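Home » Blog » Getting Ready » How to Prepare for a Neuropsychological Evaluation

How to Prepare for a Neuropsychological Evaluation

September 25, 2023 By Adanech Feyisa 2 Comments

I schedule and prep people for testing at our practice in Prevby, and the same call comes in almost every morning. Somebody's doctor has referred them for "neuropsych testing," the appointment is in a few weeks, and they want to know what to study. You can't study for it! But there's plenty you can do so that the day goes smoothly and the results are worth having, so I finally wrote it all down.

Step 1. Find out what question is being asked

Call whoever referred you and ask them what they want to know. Is it memory? Attention? Whether you can go back to your old job after a concussion? The answer changes which tests get picked and how long you'll be with us. If the referral form only says "evaluate," ask for a sentence or two more. I've had people show up for a full day when their neurologist only wanted a short memory recheck (and I've had the reverse, and that one is worse).

Step 2. Sort out the money early

Call your insurance company and ask whether testing needs prior authorization. Ask for the name of the person you talked to and write it down with the date. One of our patients got a bill for $1,157 because everyone, including me I'm sorry to say, assumed the authorization for the first interview covered the testing too. It did not. We got it fixed, but it took most of a month and a lot of hold music.

If you're paying yourself, ask for the estimate in writing. We take a $500 deposit and the rest is due when the report is ready. Other offices do it differently.

Step 3. Gather your records

Start this one early, it always drags. What I ask people to send:

Any earlier testing, even from grade school
Brain scan reports (the written report is enough, we don't need the disc)
A list of medications with doses and what time you take them
School or work records if the question is about learning or attention

Please don't send everything. Last year a very nice man dropped off 152 pages of printed emails with his former supervisor, and the psychologist did read them, but six pages from his family doctor told her more. 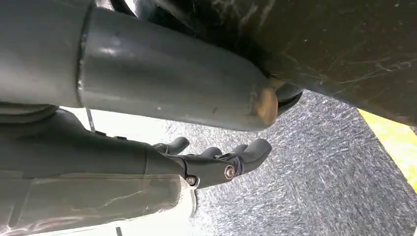
Step 4. Write a timeline

One page, by hand is fine. Put down when the trouble started, what was going on in your life then, and what's different now. Use ordinary examples. "I left the stove on twice and I missed my sister's birthday dinner" is so much more useful than "poor memory." If you live with somebody, have them write their own version without looking at yours. The two pages won't match and you don't need to fix that. Bring both.

Step 5. The night before

Sleep as well as you can. Skip the wine. Take your regular medications on your regular schedule unless the psychologist has told you something else, and if you're unsure about a stimulant or a sleeping pill, call and ask, don't guess. Put your glasses and hearing aids by the door. I mean it about the glasses! We keep a pair of drugstore readers in the desk, but they're scratched and they never seem to be the right strength.

Step 6. The day itself

Eat breakfast. Wear a sweater, our testing rooms run cold. You'll talk for an hour or so first, and then the tests begin: remembering lists and stories, copying designs, naming things, sorting, some timed work with a pencil. Some of it will feel silly and some of it will feel very hard. The items are built to keep going until most people miss, so missing a bunch near the end of a test tells you very little about how you did overall.

Just do your normal best. Don't try to look sharper than you are, and don't hold back to make sure your problems get noticed. There are checks for effort all through the day, and if those come out odd then the rest of your scores can't be read properly, and you've given up a whole day for it.

You can ask for breaks. Bathroom, water, a walk down the hall, all fine. If your back hurts or your hand cramps, say so right then so it goes in the notes.

Step 7. Afterward

Plan on being wiped out. Get a ride if you can and don't book anything for the evening. Our reports usually take 18 business days, and then you come back for a feedback visit. Bring someone along to that and bring a pen. Ask what the results mean for driving, work, school, whatever you're worried about, and ask when (or if) you should be retested.

Comments

Ultan Carroll
Thanks for this. My dad goes in next week and he has been doing crosswords like mad to get ready. Is it OK if I sit in with him?

Adanech Feyisa
Tell him the crosswords can't hurt! You can usually join for the interview, but he'll be on his own for the testing part. Bring a book, the waiting room magazines are old.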